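New tables for the Firley meeting room

The old folding tables in the Firley room have gone, and the replacements are now in use. Anyone who has booked the room since 8th February will already have sat at one.

There are 3 new tables, bought from Plandix at a cost of £269 each. The money came from the furniture budget set in November. They are wider than the old ones, so two people can work opposite each other with papers spread out, and the legs do not fold. Please leave them where they are and move the chairs instead. 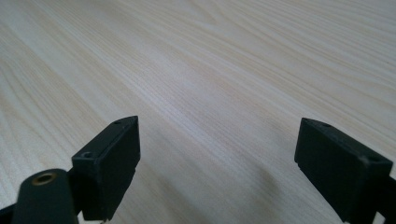
Looking after the tops is mostly a matter of wiping them down before you leave. A soft cloth and warm water will do for tea, glue and most pens. The finish is a pale one, creamy with fine tan lines running through the grain, and ink left overnight will show on it. Cutting mats are in the cupboard by the door – please use them for craft knives and for anything hot. Scouring pads and bleach sprays should be kept off the tables altogether.

The sewing group and the Skollska language class keep their usual times. The room still seats 32 with the chairs set out in rows.

Two of the old tables are in the back store and can be had for a small donation. One has a stiff hinge. If you would like either of them, or you find a wobbly leg on a new one, leave a note for Hemi Sutcliffe in the office or ring extension 717.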